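Category: Community News | Home & Household | Releases

Print this page | E-mail this release

FOR IMMEDIATE RELEASE
May 14, 2025

Flosska Opens a Sorting Room in Ukudthorpe for Odd Lids, Stray Dishes and Everything Else From the Back of the Cupboard

UKUDTHORPE – Everyone has that drawer. It has a lid in it that used to fit something, a small dish that came with a set, a little carton with who knows what inside, and probably a dead battery or two. Flosska, the household reuse project, has spent the winter getting a room ready for exactly that drawer, and we are very happy to say that the doors are now open!

The Sorting Room is on the ground floor of the old Kubíček building, behind the bike racks. People from Ukudthorpe and the villages nearby can bring in small kitchen and household things they no longer use, or can't match up, and sort through them at one of 4 big tables. Anything still useful goes onto the shelves along the back wall for others to take home. There is no charge, and you don't have to bring something in order to take something.

The way of working is simple, and we borrowed most of it from our own kitchens. Each table gets a large, plain, light-colored cloth. Things are put down on the cloth a few at a time, with plenty of space between them, so that small pieces don't roll off or vanish against a dark tabletop. Round things and boxy things usually get sorted first (they stack differently, and you find that out quickly when you try to mix them). A shallow dish makes a good holding place for the smaller pieces while you decide. When a cloth gets too crumpled or smudged it goes into the wash and a fresh one comes off the pile.

We tried the idea out over two trial weekends earlier this spring, and they were a joy. In that time 134 households came through, some with one shopping bag and some with the contents of a whole pantry shelf – one family came back three times on the same afternoon. More than 200 lids found a new home, including a good number that were matched to a cup or tub already sitting on the shelf. There is a small cheer in the room when that happens, and we hope it never wears off.

Blue plastic turned out to be the favorite of the trial weekends. It seems that half the town once bought the same kind of blue picnicware, and over the years the bowls went one way and the lids another. Yellow boxes and tubes were popular too, mostly with younger visitors, who like to see what will fit inside what. We have set aside a low shelf for them at the window end.

What to bring: cups, bowls, dishes, lids, small boxes, tins, jars with or without their tops, measuring spoons, cookie cutters, and cloths and towels that are clean but past their best. Please rinse things before you come. Please leave knives, glass that is chipped, medicine and anything electrical at home. Large furniture can't be taken at all, as the door is narrow and the shelves are full enough already.

The shelving was built under the Istix workshop program, which also lent us the folding tables. The shelves are marked by size, with the biggest bowls at the bottom, and there is a tray by the entrance for single pieces waiting on a partner. If you think you own the other half of something in the tray, bring it along and try it. Pieces stay in the tray for 2 months before they are moved to the general shelves.

The Sorting Room is open on Saturday mornings through the summer. In September we plan to add an evening session, along with a swap table for lunch boxes and drinking cups at the start of the school year. Groups and classes are welcome at other times and can write to the Flosska office to set up a visit.

From the sorting cloths:
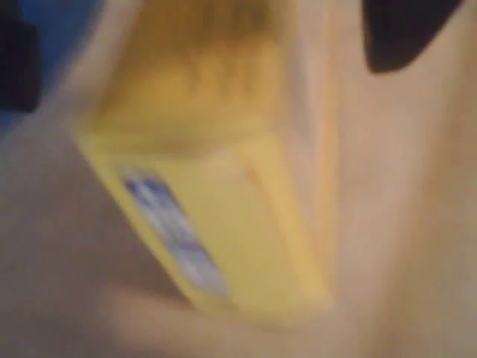
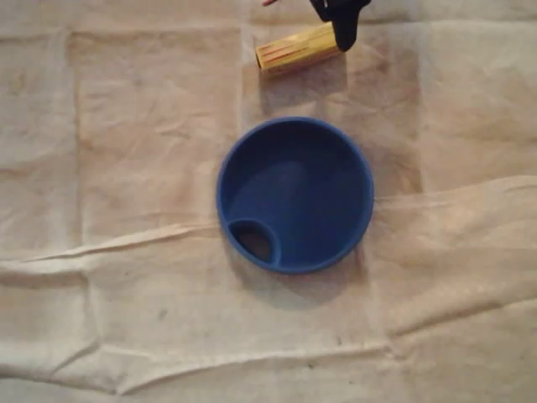
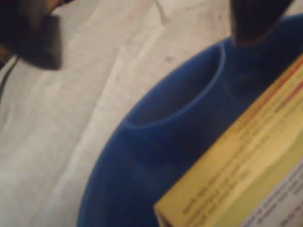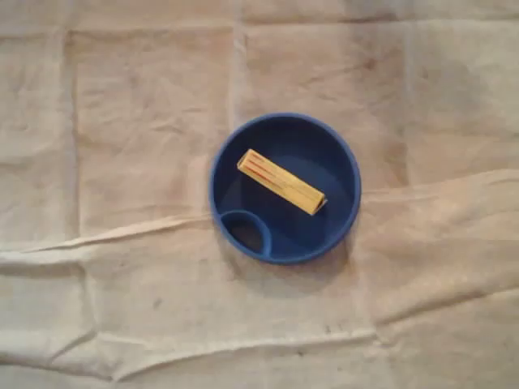 Blue plastic and yellow pieces at Flosska, Ukudthorpe.

Contact: Flosska press office, Kubíček building, Ukudthorpe | © 2025 Flosska | Back to top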